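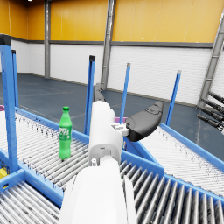

Sim cell, green bottle on the left line

Gripper keeps closing after stop command, bottle goes over

katalin_olah
6th September
Anyone else on the Enska build seeing this? Task is simple, pick up the soda bottle standing on the rollers and move it to the next line. Run 75 episodes overnight. In 5 of them I hit stop (scripted, same tick every time) and the arm freezes but the fingers don't. They keep closing, catch the bottle high and over it goes. Log says HALT OK. It is not ok. Error code is 3435 if that helps, can't find it in the docs.

gferri
3435 is a late ack from the hand, we get it too. Harmless. Arm and hand are on seperate controllers, hand answers a bit late, thats all. Raise the timeout and move on.

katalin_olah
Harmless?? We're meant to put this policy on the real Hurkby cell in 3 weeks. With people reaching in to clear jams.

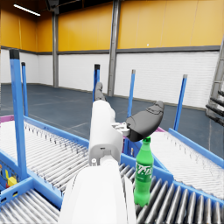 Stop category is where I'd look first. Your hand controller might be getting a "finish current motion" stop while the arm gets a hard one. Also your approach is too low imo. With the fingers spread like that and the big padded one nearly on the cap, any leftover motion is going to hit something. Back off before you test stops, or you can't tell the two problems apart.
– omolara_g

gferri
Agree on the approach height. Still don't think its a safety thing, it's a sim. Real hand has its own hardware stop.

omolara_g
Does it? Has anyone checked or is that from the brochure. At Gratenby we assumed the same and the hand wasn't even wired into the stop circuit. Found out with a glove in it, luckily just the glove.

katalin_olah
Asked Pierina, she's checking the wiring drawing. Longer update below, different robot but same problem.

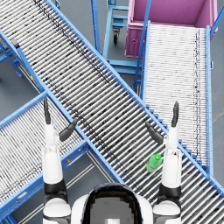
Word count: 75

Swapped in the two-handed model, same conveyors. Bottle's on its side on the rollers, both hands open and empty. Same code in the log. So it's not one gripper driver. I think the stop message goes to the arm group only and the hands hear about it on the next status poll. Sent a halt straight to the hand group in a few test runs and no late closing so far. Not calling it fixed. Timeout left alone.

gferri
ok that's more convincing than I expected. Still say the timeout is too short as well. Post the config?

omolara_g
Please don't raise the timeout, all that does is hide the code. And log finger position at halt, not just the ack.

katalin_olah
Will do both, config tonight. Pierina says the drawing she has is an old revision so she's asking Donati for the current one. No real hardware runs until we've got it.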